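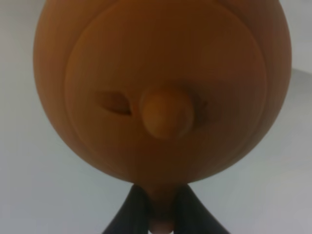 Orange-brown, matte, slightly grainy.

Aug 1, 2023

The Mamura coupe is back on the road after 18 days on stands. The job was a clutch, a rear main seal and a set of Prorell bushings for the rear subframe. Parts came to $591, not counting fluid.

The clutch disc was worn to the rivets on one side only. Hsiu-ying Kwan checked the flywheel and found it flat, so I reused it with new bolts. The bushings took longer than the gearbox did. The old sleeves had rusted to the subframe and I had to cut two of them out with a hacksaw blade.

Break-in is 500 miles of town driving, no hard launches. Pedal travel is shorter than before and the bite point is lower. 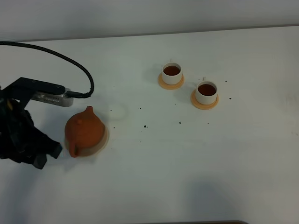
Still to do

Replace the left rear brake line. Nilton Cáceres has a Daza flaring tool I can use.

Change the gearbox oil again at 2,000 miles.

Find out why the idle hunts when cold. I suspect the Zumness intake gasket, which I fitted last November and never retorqued.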